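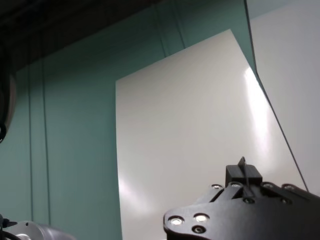
Two arms, one white board, and a lot of glare

shopfloor_oddur
Hello all. Some of you will remember my thread in October about getting a bench at the Hinwood shared workshop. Well, the arms are up and moving, and I have spent more happy evenings there than my family would like! The trouble is the glare. The white board stands against the teal wall and it is a bit glossy, so I get a tall bright streak on the right side of it that shows up in the wrist camera every time. My edge finder (I call the whole project Renuline, don't laugh) does fine along the left side and then gets lost in the streak. I have turned the exposure down as far as I dare. Any ideas before I start spending money?

gunhild_lyk
Congratulations on getting this far, Oddur! I would sand that board. A light pass with 400 grit, wipe it down, and look again. I did mine on a Cindorent kit years ago and never had to touch the exposure after.

tealbench
I have to disagree with Gunhild, with love. Sanding leaves swirls, and swirls catch light too. Move the lamp first. It costs nothing and you can put it back.
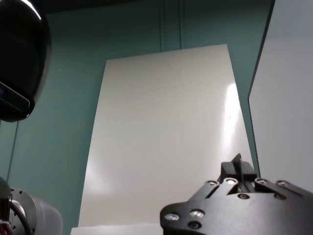

and if you do move it, go sideways and not up, as a higher lamp only slid the streak down the board on my setup. I lost a whole weekend finding that out. Also put a bit of tape on the floor where the lamp stand goes, or the next member in will shift it for you.

gunhild_lyk
Swirls only if you go in circles! Straight strokes, top to bottom. I started at 300 and that was too rough, I'll admit.

shopfloor_oddur
Thank you both. I'd like to try the lamp tonight and keep the sandpaper in the drawer for now. There is also the frosted panel, where the gray shapes behind come through soft enough that I may just use more of it. I kept the grip wide for this one. 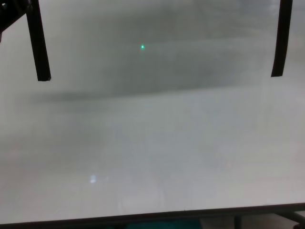
Gripper fingers at the frosted panel, with the green dot between them.

tealbench
Oh, I like that a lot. Have you tried finding the dot in the green channel alone? My threshold sits at 200 and I hardly think about it anymore.

gunhild_lyk
Fine for a dot, but he still has to find the edge of a board. I stand by my sandpaper – though I would happily read a second thread about that panel, Oddur.

shopfloor_oddur
Then you shall have one. Lamp first, green channel after supper, and I'll post the numbers here when I've got them.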